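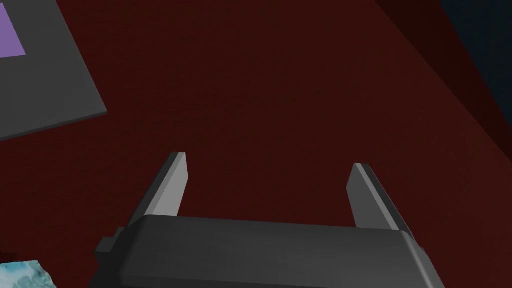

*Wrist view from the sim, two-finger parallel gripper, fingers open over the maroon top*

**murraymc**, 17/08/2020

Right, budget question for anyone who's kitted out a small bench. I've got 900 quid to spend before December and I've been doing everything in simulation so far (see wrist view). I want a real gripper on a real arm. The arm I can borrow from Rasmus. The gripper I have to buy.

Two on my list:

- Uteo two-finger, new, 585
- Vasilakis two-finger, second hand, 311, no cable

I'm leaning Uteo as it comes with a wrist plate. Talk me out of it?

**gudrun_lie**

I'd go for the Vasilakis and keep the change! We've had one on our sorting bench at Jida for ages and I've replaced the finger pads, and that's it. The cable is a pain though, it's a funny connector and the maker wants 175 for one. Still leaves you miles under.

**jstrand**

Disagree with Gudrun, sorry. Second hand grippers are a lottery. I bought one with a worn screw and you couldn't see a thing wrong until it had to hold something heavier than a biscuit. By the time you've added the cable you're not far off the new one, and the new one has a warranty.

Also, what are you picking up? Those are flat plates in your sim. Fine for boxes, rubbish for anything round. Have you put money aside for fingers?

**murraymc**

Erm, no. Boxes mostly, and a few small tubs. How much are fingers?

**jstrand**

Depends who's making them. If you've got a printer, next to nothing. If you haven't, get a quote before you order the gripper, because that's what caught me out.

**ronja_e**

Can I be boring and ask about the wrist camera? Your sim view is from just behind the gripper, and there's a lot of housing along the bottom of it. If you're training on that view you'll want the real camera in the same spot, and neither of those grippers has a mount as far as I know. I had to have a bracket made for mine, twice (first one was too short, my own fault for measuring in a hurry).

So I'd split it: gripper, camera, bracket, then whatever's left on fingers. With the Uteo that's tight but doable.

**gudrun_lie**

@jstrand it's not a lottery if you go and see it running first. Ask the seller to cycle it with a weight in for ten minutes. If they won't, walk away.

@ronja_e good point about the camera, I'd forgotten that one completely.

**murraymc**

Okay, the seller's near Loloton so I can drive over on Saturday with a bag of sugar and a stopwatch. If it holds, I'll take it. If it slips or he gets funny about it, I'm ordering the Uteo. Ronja, could you send me the drawing for your second bracket?

**ronja_e**

Sent. Check the hole spacing against your camera before you cut anything.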